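Speaker notes: What the student team learned from the wastebasket task
Cheetham Robotics Club, end of project talk
20 April 2018

Slide 1
Say hello, keep it short. Mention that the demo reel got applause at the open evening and that I didn't clap.

Slide 2. The claim
Read out the line from the club's poster: "Our robot tidies a living room." Pause. Ask who has tidied a living room in a simulator. The project, Flolleo, handles one room and one wastebasket. Say that plainly before anyone asks.

Slide 3. The numbers
Of 100 scripted runs, 19 ended with the basket upright at the target spot. The poster says "up to 17 in a row with tuning." I asked for the log of that streak and got a spreadsheet with the start positions fixed. Don't be mean about it, the students are in the second row. But do say fixed.

Slide 4. Where it goes wrong
Leave this one up for a while.

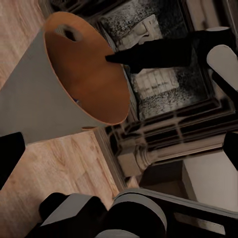
Darren Furnival
Project Mentor, Skuvside Student Robotics

The basket is tilted over and the black finger is pressed into the orange-brown inside of it. There is a handle opening in the wall, an obvious place to grab if you're a person. Ask the room whether they would call this a grasp. The scoring script only checks for contact, so it would. I told the team in August that contact is a poor test and I still think so.
Point out the fireplace. Lots of fancy molding, speckled stone or soot or whatever it's meant to be. Somebody spent evenings choosing that room. How many evenings went on friction settings? (Answer from the team log: 2.)

Slide 5. What I'd want before Drondberg
Random start positions. A score for where the basket ends up. Failed runs in the video too.
If someone asks about real hardware, say we have no results to show and move on.

Slide 6
Questions. Let the students take the first one.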